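We moved into the rental on Emard Street in October with the idea that we'd spend one winter there and then buy something. That was the plan, anyway. We're still here, and most of what I've learned about living in a small place I learned in the first few months, so I'm writing it down while I still remember the order it happened in.

The apartment is 551 square feet. The listing said so, and I measured it myself because I didn't believe it. Coming from a house with a basement, I had no real sense of what that number meant. I drew the rooms on graph paper and cut out little rectangles for the furniture, and about half the rectangles didn't fit.

The sofa went first. Zanele Ntuli, who I used to work with, took it for her sister's place and paid me in gas money and a very good lamb stew. The bookcase went next, then the big desk. I kept a list of everything we sold and what we got for it, and the total came to a little under 2,000 dollars, which covered the movers and the deposit on the storage unit.
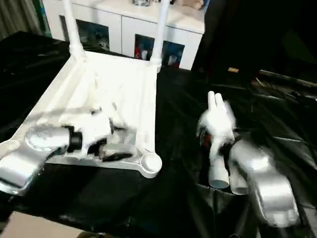 The storage unit was a mistake. I signed up for a year at Rampersad because the first month was cheap, and after that I drove out there maybe once every few weeks to look at boxes. I'd put in the camping gear, my mother's dishes, the winter tires and a lot of paper. I had also kept more chairs than two people could sit in. A chair is an awkward thing to store. Turn it upside down on a table, like the white one in the photo, and the legs stick straight up and use all the air above it. Folding chairs would have solved this. We own four of those now and they hang on hooks behind the bedroom door.

When the year was up I emptied the unit in one long Skosunside afternoon, with rain coming in sideways off the river. Ostap Zakharchenko lent me his van and did most of the lifting. The dishes came home with me. The camping gear went under the bed, and the paper went to the shredder except for one folder of tax returns. I haven't missed any of it.

The kitchen took longer to sort out. It has one drawer. I'm not exaggerating – there is a single drawer, 19 inches wide, next to the stove, and everything that would normally live in a drawer has to live in that one or find somewhere else. For a while we used coffee mugs on the counter for the forks and spoons, and I spent a lot of time moving mugs out of the way so I could chop an onion.

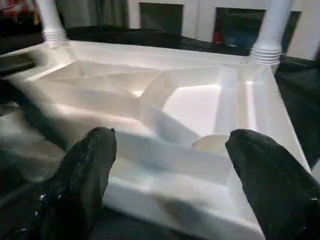 What worked in the end was deciding what we use every day and letting the rest go up high. The drawer holds the flatware, one good knife in a sleeve, the peeler and the can opener. The rolling pin and the cookie cutters are in a bin on top of the fridge. I bake twice a year, so getting the step stool out is no hardship.

Cleaning is quicker, I'll say that. I can vacuum the whole apartment from one outlet. Heating costs less too, although the bedroom radiator is on or off with nothing in between, and we sleep with the window open a crack until after New Year's.

Guests are the part I haven't figured out. We can seat four for dinner if the table comes away from the wall, and then nobody can get to the bathroom without asking someone to stand up. My brother stayed for 5 nights in the spring on an air mattress from Akis, and by the last morning we had all run out of things to say before breakfast. He gets a hotel next time. He suggested it himself.

We looked at a two-bedroom in the same building when it opened up. The second bedroom would have been nice, but the rent was a big jump and the kitchen was the same, right down to the drawer. We signed on for another year where we are – the landlord threw in a new shower head.

Last updated: October

Recent posts
Hooks that held and hooks that fell off the wall
Selling furniture to strangers
Cooking on two burners
What I'd pack last next time
The radiator, part two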